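# Packing for Storage: What Goes Back in a Shoebox?

*Design and Everyday Life module, end-of-year report, 11th June*

So my project is about boxes. I know! When I told my flatmates I'd be spending the summer term thinking about shoeboxes they laughed quite a lot, but I stand by it, and by the end two of them were asking me for spare lids.

The idea came from moving out of halls last October (long story, damp wall). I had one evening to pack everything and I did it terribly. Shampoo went in with jumpers. A packet of noodles travelled across town inside a wellington boot. When I unpacked, I noticed that the only things I could find straight away were the ones still sitting in the boxes they'd been sold in. That got me wondering whether the original box is really the best home for a thing, or whether we just keep boxes because it feels wasteful to bin them.

## What I wanted to find out

My main question was how people decide what goes in a box when there's a mixed pile in front of them. I didn't want tidy piles, because real packing is never tidy. I wanted shoes next to soap next to snacks.

I also sent round a short survey through the Thevar building noticeboard and the Flisico student swap page, and got 100 replies, which was far more than I'd hoped for. The question that got people going was "Do you keep shoeboxes?" People have strong feelings about this, it seems, and some wrote me whole paragraphs about their wardrobes.

## Setting up the table

I used an ordinary table with a checked cloth over it, partly because the surface underneath is horrible and partly because small things don't slide about so much on fabric. The rest was a mixture of bathroom bits, packets and footwear, all the sort of stuff that ends up in the last bag on moving day.
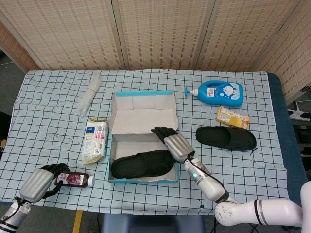 The mix mattered more to me than how neat it looked. I wanted a few things that obviously belong together and plenty that don't, so that there was always a decision to make. The black slippers are the obvious pair, with one in the turquoise shoebox and the other still out on the cloth, and then you've got awkward company like the blue pump bottle lying on its side and the little bottle with grapes on the label. Would you put a bottle in with your slippers? I wouldn't, but 448 grams of spare shampoo has to go somewhere, and in my own move it went in exactly the wrong place.

I wrote myself three rules before starting:

- footwear goes in first, pairs together
- anything with a pump or a screw cap stays upright in a separate bag once packing is finished
- the lid has to close without being squashed down

The third rule caused the most grumbling. It's amazing how quickly you start thinking "oh, it'll bend" when there's only one thing left over.

## Shoes, and which way round

I had never thought about which way round shoes go in a box. Shops seem to do it without thinking, heel to toe, like sardines. At home I just drop them in and push. I tried both ways with my own trainers from Tinuvex (size 6, very muddy, sorry) and the heel-to-toe way won easily. The other way left a wedge of wasted space at one end and a bulge at the other.
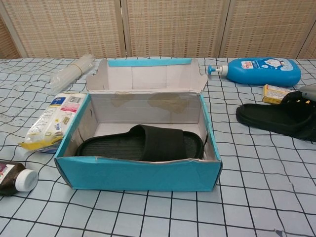
Slides are a funny case because the sole is so flat and the strap is so tall. You'd think they would pack down to nothing, but the strap arches up over the footbed and you can't do much about it. With one lying lengthwise in the box, the strap already comes up higher than the front wall, so that's the bit to plan around before the second one goes anywhere. My sketch for this section had two soles stacked flat like slices of bread, and I had to rub it out and start again. I'd now draw the strap first and the rest of the shoe after it.

## The box itself

I started out treating the box as a sort of neutral container, and I've changed my mind about that. A hinged lid is lovely to use, as it stays put while you've got your hands full, whereas my loose Furkaton lid kept wandering off under the sofa. Old cardboard goes soft along its edges and at the corners, though, and I think a good box has maybe a few moves in it before it should go in the recycling.

## What I'd do differently

I'd try a second box of a different shape, and I'd include something floppy like a scarf, as fabric fills gaps in a way that bottles can't. I'd also rewrite the survey question about wardrobes, which was far too long and which half the building seems to have read as an invitation to complain about their landlord.

The survey sheet and my sketches are in the folder with this report.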